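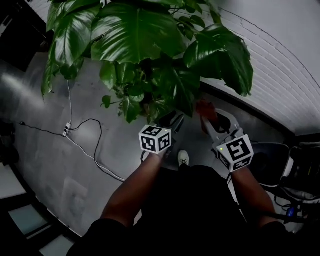 *Both arms reaching toward the greenery.*

So I've been trying to walk to work since September, and I have opinions now! It's 40 minutes from my place in Cerkthorpe to the office on Montoya Street (the bus takes 9, on a good day, which is most of them, annoyingly). I thought I'd be bored stiff by the first Tuesday and I kind of was, until I quit listening to podcasts and started picking a different side street each morning.

My favorite so far is the one behind the old Vutbridge bakery. Somebody there has tomatoes growing in a bathtub, and there's an orange cat who sits on the same mailbox every single day and will not be petted. I've tried.

Shoes, though. I wore my cheap flats the first week and my heels were wrecked, so please learn from me and get real socks too. I also carry a spare shirt, a banana and way too many keys.

Rain is still a problem. My umbrella flipped inside out on the bridge last week and I got to my desk looking like a mop. If you have a jacket you love that isn't a fortune, tell me in the comments, I'm shopping this weekend.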